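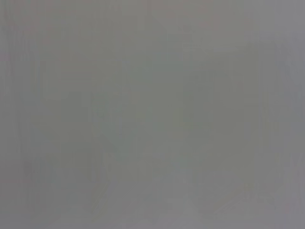
Gray, with a little green in it.

So I've been living with paint names in my head for most of February and I need to get it out of my system. The sewing room is getting done! Finally! It's been the same tired yellow as the day we moved in, and every single piece of fabric I hold up in there looks like it's been steeped in tea. I can't match thread in it. I bought three spools of what I thought was navy from Kustutex last fall and two of them were black.

What I wanted was a gray that leans green. Simple, right? The man at Dakwood gave me one of those fans of color strips and I took it home and spread it out on the cutting table and lost an entire evening. Gray is the worst. You put one gray next to another and suddenly it's pink. Move it over to the window and it's blue. I'd go to bed sure about one and come down at seven in the morning and it would look like wet cement.

Oanh came over with her sample pots (she did her hallway last year and keeps everything, bless her) and we painted big squares on poster board and taped them up all over the room. That was so much better than the strips. There was one she swore by that went completely minty after dark with the lamp on, and one I loved in the pot that just sort of vanished once it was up. The winner was the one neither of us had picked. It's a quiet color. Cloudy, I guess? In the morning you'd call it gray and not think twice, and by late afternoon the green wakes up a bit.

Then there was the emptying out, which I'd been dreading way more than the painting. You don't know what you own until you have to carry it across the hall. I'd been telling people I had a modest stash. Well. I put everything in boxes as I went and the last box I closed held nothing but zippers and bias tape. Also found: my good shears, a quilt top I started for my nephew when he was a baby (he drives now), and one half of a pattern for a coat. The other half is still out there somewhere.

I'm trying to be strict about what goes back in. The rule is that if I can't say what I'd make with it, it goes to Domenica for her guild's scrap table. I've broken this rule for the corduroy. And for the linen remnants, but those are small and I like them.

The shelves cost me 40 dollars secondhand and they're staying, but I want them the same color as the wall so they sort of melt into it. My budget for the whole room was 200 and I'm not going to tell you where I am with that, because the new lamp hasn't arrived and I'd like to enjoy my coffee. The lamp is worth it though. I had a cheap bulb in there before and I really think half my trouble with the yellow was the bulb.

Things I still haven't figured out: the curtains (do I need them? I sew at night and the neighbors must be sick of looking at me), what to do about the closet door that sticks, and whether the ceiling gets painted too. My husband says leave the ceiling. Oanh says do the ceiling. I'm leaning Oanh - but I'm also the one with the bad shoulder, so we'll see.

If you've done a gray-green room, tell me what you put on the trim. I have white on the list right now, just plain white, but I keep looking at the strip with the really dark olive on it and thinking about baseboards. Talk me into it or out of it, I'm going back to the paint store as soon as the rollers dry.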